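Notes from the Cutting Shed

Well, the dahlias are finally doing what I promised you back in May they would do, and I have more stems than buckets. If you came by the shed last week and found me standing in the doorway with an armful of coral ball dahlias and nowhere to put them, thank you for holding the door.

I want to talk about cutting gardens this time, the kind you grow just to fill vases. I get asked about it more than anything else, usually by people who already have a nice flower bed and can't stand to cut from it. I get it! You wait all spring for that one perfect zinnia by the front steps, and then some newsletter tells you to snip it off. So don't. Put a second, scruffy row somewhere you don't look at much, behind the garage or along the fence by the vegetables, and treat it like lettuce. It's there to be picked.

My own row started out as 2 packets of zinnias and a dream. Now it takes up most of the lower field, and this year I set out 500 snapdragon plugs, which my knees would like me to mention. You don't need anything close to that. A strip as long as your car will keep a kitchen table in flowers until frost, as long as you keep cutting.

Keep cutting, though. Zinnias, cosmos, and basil (yes, basil, it smells wonderful in a vase) all branch when you cut them, and they sulk and go to seed when you're too polite. With zinnias, go down deep, to just above a pair of leaves, even if it means losing a couple of side buds. Do the wiggle test first: hold the stem a little way below the bloom and give it a shake. If it flops, leave it another day or so. If it stays stiff, it's ready. Dahlias are different, they barely open any further after you cut them, so wait until the flower is nearly all the way open, and check that the back petals are still firm.

Cut early in the morning if you can. I have been known to do it in my pajamas. Evening is fine too, and I know plenty of you work and have kids to get out the door. Just stay away from the middle of a hot afternoon, and carry the water out with you so the stems go right in. Strip any leaves that would sit below the water line, then leave the whole bucket somewhere cool for a few hours before you start arranging.

Anjana Dewan wrote in to ask whether she can still sow anything now. Yes, a few things. It's late for zinnias unless your fall runs long, but you can start your hardy annuals for next year pretty soon. Bachelor's buttons, larkspur, and nigella all do better for me from a fall sowing than a spring one, with thicker stems and earlier flowers. Larkspur especially likes a chill before it sprouts. I scratch it into bare soil once the nights cool off, and then I forget where I put it, every single year. Anjana, buy some plant labels.

Small vases are a whole subject of their own, and I've gone a bit overboard on them. A big arrangement is lovely, but three cosmos in a juice glass by the sink make me just as happy, and cups, jam jars, and old cream pitchers all work.
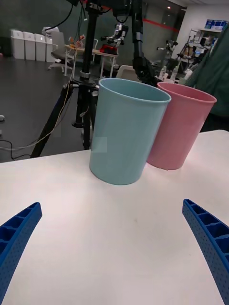
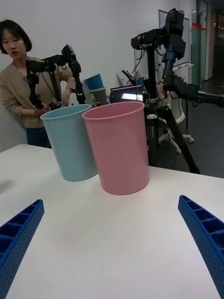 The trick with anything short and wide is to cut your stems shorter than feels right. Start with the flower head resting almost on the rim, then let one or two wispy things stick up over the top. Grasses are good for this, and so is dill that has bolted. If the stems all slide to one side, crumple up a bit of chicken wire and tuck it in the bottom. Change the water every other day and take a sliver off the stems while you're at it.

A few bits of shed business. Bulb orders are open, and I've gone in with Ingvild Rønning again this year to get the better price, so we have 2,000 tulips coming between us. Most of hers are white. Most of mine are not! If you'd like to add to the order, tell me soon, because the parrot types go first and I can't get more once they're gone. I also have 8 places left in the fall wreath class, which will be at Nordin, same room as before, with the good tables. Bring your own clippers and wear something you don't mind getting sap on.

And if you have spare buckets, any size, lids or no lids, please leave them by the shed door. I'll send you home with dahlias.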